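4. Trial of the Girnard two-arm kit

4.1 The kit and what we asked of it

Girnard is sold as a complete bench kit: two arms, a pair of parallel grippers, a small camera for each wrist and the software to drive all of it from one ordinary computer. We had it on loan from the supplier, Pelov, through April. Our interest was practical. Many small laboratories would like to teach a pair of arms by demonstration, and few of them have an engineer to spare for the setting up. We wanted to know how far a team of our size could get with the kit as it comes, using the printed guide and nothing else.

Gaetano Fontana and Viola Fabbri did the assembly. Neither had worked with this make of arm before, and they were told not to ring Pelov until they were properly stuck. They never did get stuck, though they lost the better part of a morning to a wrist camera cable plugged in at the wrong end. The guide is a pleasure to read – short sentences, large drawings, and a page at the back listing the mistakes that people are likely to make. (Ours was on it.)

The task was tidying drink cans with a basket on the floor of the cell. Cans are a demanding thing to give a two-fingered gripper. They are round, shiny and slippery, and a can that is easy to hold when it stands up is a different problem when it lies down. We varied the starting layout freely between runs, with cans upright or on their sides, inside the basket or out of it. Figure 1 gives views from the fixed camera and from the wrists.

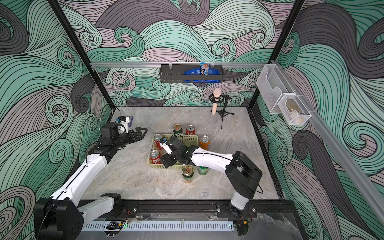

4.2 Teaching by demonstration

We recorded 261 demonstrations in all. Gadisa Negash and Ubaldo Costa shared the driving, working the arms by hand from a matching pair of leader arms, and this is the part of the kit that won us over. The leaders are light, they follow the wrist without any stickiness, and a newcomer can be making useful recordings by lunchtime. Costa had never driven a robot of any sort before the trial and was soon the quicker of our two operators!

The wrist cameras earned their keep as well. With a can between the fingers, the lid fills the near part of the view, and the operator can see how the fingers sit against the can while keeping an eye on the floor beyond. We had half expected the nearest part of the picture to be too soft to be of any use. It is soft, and the card box further off comes out much more crisply, but the silver lid and its pull tab can still be made out. For judging a grip that was enough.

Other items were left on the floor during recording, among them a box of playing cards and a yellow "BIG BLIND" button. A policy trained on a bare floor is apt to be thrown by the first stray thing it meets, and we preferred to have some clutter in the recordings from the beginning.

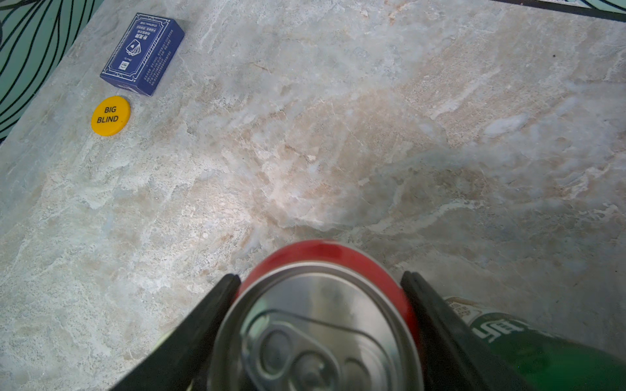

Does the operator need to watch the camera views while driving?
Most of the time we looked straight at the arms. Negash used the wrist views for the last stretch of a reach and ignored them otherwise, and the guide suggests much the same.

4.3 Comparison with our earlier set-up

Before this trial we used the Russo arms with software of our own, known in the group as Jirnton. It served us well, and parts of it are still in daily use, but it asked a lot of whoever had to look after it. Assunta Serra, who wrote most of it, ran the same kind of can task on both systems. Her notes favour Girnard on three counts: calibration is done once and stays put, the recordings are saved in a plain format, and a failed run can be thrown away with a single key.

There are weak points. The gripper has no sense of touch, so a light can may be squeezed harder than one would like, and the only warning is what the operator sees. The fingers are long and narrow, which suits reaching down into a basket but gives little to hold with when a can is lying close to the wall. Cans lying together gave us the most awkward approaches of the trial, with one lid facing one way, its neighbour's another, and the side of the basket close by. In these layouts the operators slowed down a good deal, and Fabbri took to approaching from the basket side, over the rim, to keep clear of the microphone stand.

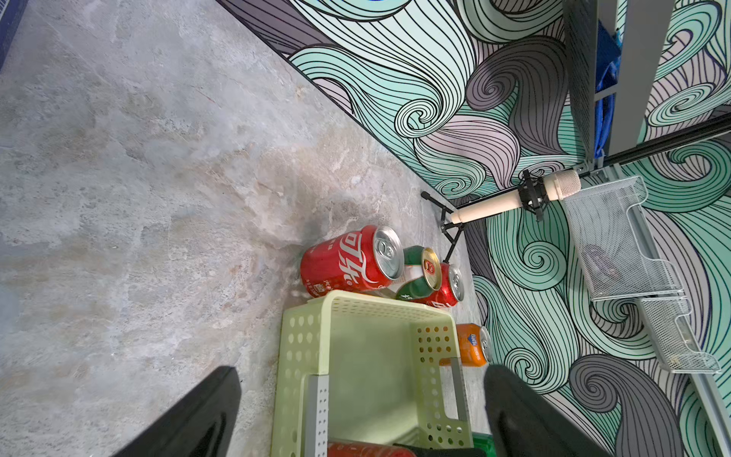 Could the kit be used with one arm only?
The software starts happily with either arm unplugged, and we ran it that way for 37 of the recordings. The second set of controls simply drops off the screen.

4.4 Upkeep during the loan

Two finger pads were replaced, both on the left arm, and each change took a few minutes with the small key supplied. Nothing else wore out. We did find the fixing screws on one base slightly loose towards the end of the month and now check them before the first run of the day. The arms themselves ran quietly enough for conversation beside the cell, which made long sessions far more pleasant than they used to be. Serra has since moved her own recording work across to the new format, and the remaining Jirnton scripts will follow once the viewer has been rewritten to read it.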